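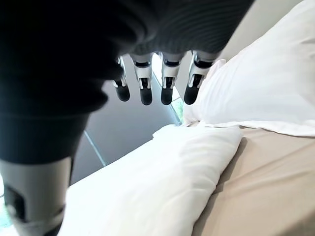
The guest room, finally! I've been promising these since January, when Cornel Manole and I first pulled everything out and stacked it in the hallway, so thank you for being patient with me (and thank you, Ghazala Kiani, for being not at all patient and texting me every weekend until I got it done). Click through at your own pace. I've written a little something for each spot, mostly answers to what people have asked in the comments.

The bedding
White pillow, white bedding, daylight from the window. I went back and forth on color for ages and bought a mustard set that went straight back to the store. White won because I can throw it all in one hot wash and never think about matching.

The window
Green leaves right at the level of the bed! I'd forgotten the view was even there, since the old headboard covered the bottom half of the glass. Tiina Leinonen slept here first and told me she left the shade up all night on purpose.

The gray
Yes, it really is that plain medium gray, and yes, I like it. With white next to it the whole corner feels calmer to me. My sister says it looks like a dentist's office - she is welcome to sleep on the couch.

The pillows
These came from Kukside, in the spring sale. They're on the flat side, so if you like a big puffy pillow, there are two more in the closet. Liam Brennan swears by folding one in half, which I can't watch.

The duvet
An Iordache, the lighter weight. It cost me 94 dollars and I grumbled the whole way home. I'd buy it again tomorrow. In the cold months I put the old quilt from Safta Tudose on top, and that thing weighs as much as a dog.

Making the bed
It takes me 15 minutes to do it properly, corners and all, and I've quit pretending I enjoy the fitted sheet. Start with the corner by the wall, the one you can't reach, then work your way out. If you start at the easy end you'll be climbing back over the mattress with your knees.

What it all came to
Roughly 900 dollars, including the mattress, paint, bedding, and the lamp I had to buy twice. I had set aside less. Oh well!

Still to do
A hook on the back of the door, a shelf for a glass of water and a phone, and something for the floor so bare feet don't hit the cold first thing in the morning. I've got my eye on a rug from Iditz but I want to feel it in person before I order. If anybody has one, tell me whether it sheds.

Posted October 13, 2025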